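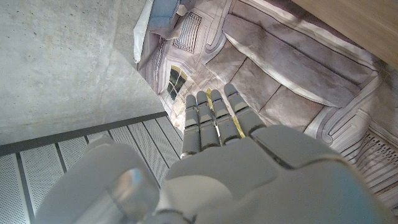 Pedton Robotics has published a set of working rules for people who test robot hands outside the lab, and is making them free for any team to use. The rules came into force at the company's own sites in July and cover hands with segmented fingers that work close to paper, metal grating, and rough flooring. A creased print lying over concrete, with the light gray fingers stretched out above it, is the kind of setup the rules call a mixed surface, and it now needs its own check sheet before power goes on.

Nov 29, 2025 — The document, called the Kodell Practice, runs to 33 pages and contains 97 rules. Each rule is marked either "must" or "should." Teams that skip a "should" have to write down why and keep the note with the test record.

Finger joints get the longest chapter. Gaps between segments must be inspected for grit and paper scraps before and after each session. Joint markings must stay readable, and a hand with a worn marking is taken out of service until it is redone. Loose sheets may be used as test material, but the operator must state on the check sheet whether they are pinned down.

"Most of our stoppages came from small things that each site handled its own way," said Veronica Mocanu, head of test operations at Pedton. "We wanted one page an operator could read standing up."

That page is Annex 2 — a summary meant to be posted at the workstation. The full text also covers stop buttons, operator distance, and handover between shifts.

Bandero and Osei, two firms that test hands under contract, reviewed the draft. "We asked for plainer wording on grates and floor edges, and we got it," said Adwoa Nartey, safety lead at Osei.

Printed copies are limited to 50 and can be requested from the Pedton press office. Comments on the first edition are welcome from any team using it.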